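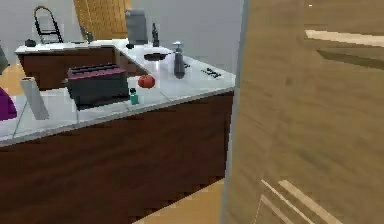

The new Zorkik album has been on in the house since Wednesday and I have now heard it enough times to write something down.

For anyone who hasn't come across them, Zorkik are a duo who make slow, heavy electronic music, mostly on old drum machines and one very noisy organ. Their first two records came out on tape. I have one of them, number 364, bought from a table at the back of a show in Joremwood when I had no tape player to play it on. I borrowed one from my brother and he hasn't had it back.

This one is called Duter. It has nine tracks and runs to just under an hour, and it is the first thing they have made with a singer. She is Ankica Nedeljković, who used to sing with a choir and then made a couple of singles under the name Didenko. I liked the second single a lot and never got on with the first. On Duter she sings on five of the nine tracks, mostly low in her range, and her voice is mixed so far down that it took me two evenings to notice there were words on track three.

The opening track is the weakest. It is four minutes of organ with a kick drum arriving near the end, and I would have put it somewhere in the middle. Track two is where I start the record now. The bass line only has three notes in it and they change the order every time it comes round, so you keep expecting the wrong one. Track four is faster than anything they've done before, and I can see it working in a club if the DJ is patient with the intro.

Track six is the one I keep going back to. The drums drop out halfway and Nedeljković sings on her own for a good minute, with a bit of tape hiss behind her, then the organ comes in underneath very quietly. When I saw them in August they played an early version at the end of the set, with no vocal, and it went on far too long. The recorded one is shorter and much better.

I have two complaints. The hi-hats on the second side are too sharp, and I had to turn the treble down on my speakers, which I don't normally touch. And the vinyl splits track seven from track eight with a gap of silence, although on the download they run straight into each other. I prefer the download.

The pressing is 505 copies. I don't know why the extra five. Mine cost £13 before postage, which is cheap for a new record these days, and the sleeve is plain card with a stamp on the front. The stamp on mine is slightly crooked.

They are playing Joremwood again in the spring, in the small room this time, with Nedeljković singing. Doors are at half past seven. I've got my ticket and will write about that as well if I get home at a sensible hour.

Next post will be the tapes I found at the market, once I've cleaned them.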